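Jun 27, 2021

Collection resumed at nine. Target for the day was 600 episodes across the sorting task and the hand-approach task. We will not get there at the present rate, and I told Annag so before lunch. She has agreed to count only episodes that pass the first filter, so the number in the weekly sheet will drop and then mean something.

Ran the usual checks first. Finger joints on the right hand homed without complaint. The thumb came up with a small offset again, the same one as in February, and I corrected it in the config file instead of opening the hand. Tülin wants the offset logged per session so that it can be subtracted later. Fine, but then it has to be in the episode header and not in a text file on someone's laptop. I added a field for it. The old episodes get a null.

Changed the prompt text for the sorting task. The previous wording, "put the item where it belongs," left the operators to decide what belongs where, and they decided differently. Ferhat used the near cells for everything. Erdal spread items out as if he were setting a table. Both are valid demonstrations of something, but the Trindell model averages them and stops with the hand in midair between two cells. The new prompt names the cell by row and column. Less natural as language, much lower variance in the endpoint.

I also split the approach phase from the placing phase in the labels. Up to now an episode had one start and one end, and anything odd in the middle was invisible unless somebody watched the video. With a boundary between phases we can keep the approach from an episode where the placing went wrong. Ottar estimates this saves almost a third of the rejects. I would like to see it on real data first.
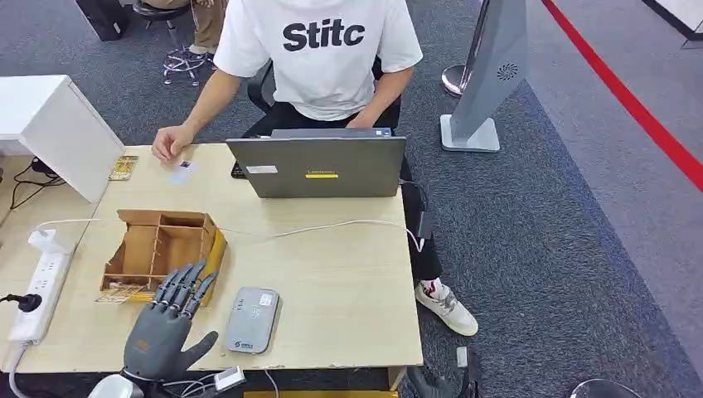

Head camera view, hand at the near edge of the desk by the compartment box.

Views like this one are what the policy gets, so I spent an hour going through them at full size. Three notes.

First, people. The person across the desk with the laptop takes up a good share of the upper image, and arms are close to the work area. I am keeping these episodes. The Uysal set was recorded with nobody near the desk, and the policy trained on it slowed down every time a sleeve came into view. Faces have to stay out or be masked before anything leaves the building. A torso is no trouble on that count, but the masking script should run on every episode anyway.

Second, the background. There is a lot of it: a stool, a stanchion post, a gray stand, the red line across the carpet. None of it matters to the task and all of it is constant from one episode to the next, which is bad. A network will happily use the red line as a ruler. Proposed to Ottar that we turn the desk between blocks, a few degrees each time, and record the angle. He would prefer to crop. Cropping removes the line but also the person's hands, so I am against it. Not settled.

Third, cables. White cable on a pale desk has poor contrast, and the depth estimate smears it into the surface. For grasping near the power strip I want a separate tag, "cable in reach," so we can pull those episodes out and look at failures alone.

Afternoon was slower. The teleop link dropped twice. Both times the hand held position, as it should, but the recorder kept writing and filled the gap with repeated values. That makes a long still stretch that looks like a deliberate pause. Erdal wrote a check that flags any run of identical joint readings longer than 2 seconds. It also flags Ferhat, who does pause that long when he is thinking. Raised the threshold to 4 and will compare the joint values with the link log tomorrow.

Matemico sent the revised annotation guide. Mostly usable. They still want a success label as yes or no, and I still want a third value for an item that ends in the right cell but leaning on the partition. Wrote back with clips attached.

Left to do:
Export the morning block to the Vunus format and check the timestamps.
Rerun the filter with the phase boundary switched on.
Ask Tülin which camera calibration the header should point to.
Order spare fingertip pads, gray.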